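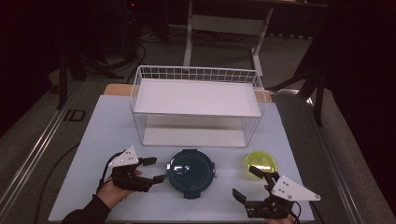

Droltivel grip-pad notes — read before you use the tabletop set

Hi, I'm Brittany Campbell, and I look after the Nanley hand-held gripper recordings. We collected 306 episodes in March, and the pads on the fingers wore badly along the way. I only caught it when bowls started slipping during replay, so please don't train on the lot blindly!

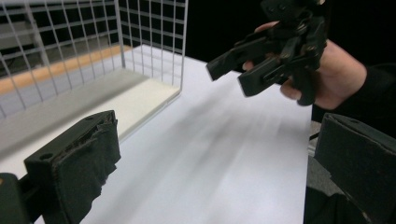 The tape frays at the edges first, then the top layer starts to peel. Once it lifts, the grip width reads too wide and the slip flag stops firing. Episodes over 200 carry pad_wear=1 — leave them out if you care about contact timing.
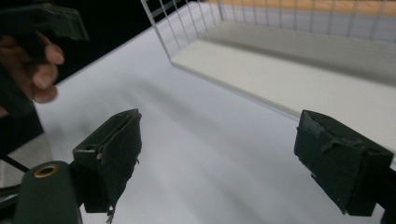
Torn tape under the left pad, lifted flap on the right.

Known gaps: 6 episodes have no width log at all. Chantal Bélanger is re-taping the fingers now, and fixes go in the Joltville branch.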